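Moving a Wallet from Omdale to Orham

Omdale stops signing transactions for legacy wallets in January. Balances are not affected, but a wallet that has not been moved by then can receive coins and cannot send them. The steps below cover desktop version 23 and later. Mobile users should export to desktop first.

Before you start

Update Omdale and let it sync fully. The block counter at the bottom left must match the one shown on the Byun explorer. Write down your recovery phrase on paper. Do not store it in a text file or a mail draft.

Step 1. Export the public keys

Open Settings, then Accounts, then Export. Select "Public keys only". The file is saved as plain text. Wallets with more than 2000 addresses are split into several files, and all of them are needed for Step 3.

Step 2. Create the Orham wallet

Install Orham and choose New Wallet. Set a password different from the old one. When asked for a node, keep the default or enter your own address with port 1037. If the connection fails, check that your firewall allows outgoing traffic on that port.

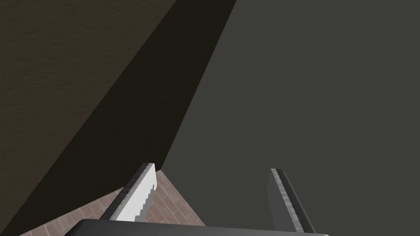
Rendered view: gripper in front of a dark gray surface.

Step 3. Import as watch-only

In Orham, go to File, Import, Watch-only and load the key files in order. Rescan the chain when prompted. The total should equal the Omdale balance, less any unconfirmed transactions.

Step 4. Send a test amount

Copy a receiving address from Orham and send a small sum from Omdale. Compare the first and last six characters before confirming. Wait for the transaction to confirm, then send the rest.

Troubleshooting

Error 672 means the fee is below the node's minimum. Raise it one level and resend.

If the balance reads zero after a rescan, the start height was set too high. Set it to the height at which the Omdale wallet was created and scan again.

Wallets held in Idham multisig cannot be moved this way. See the separate multisig page.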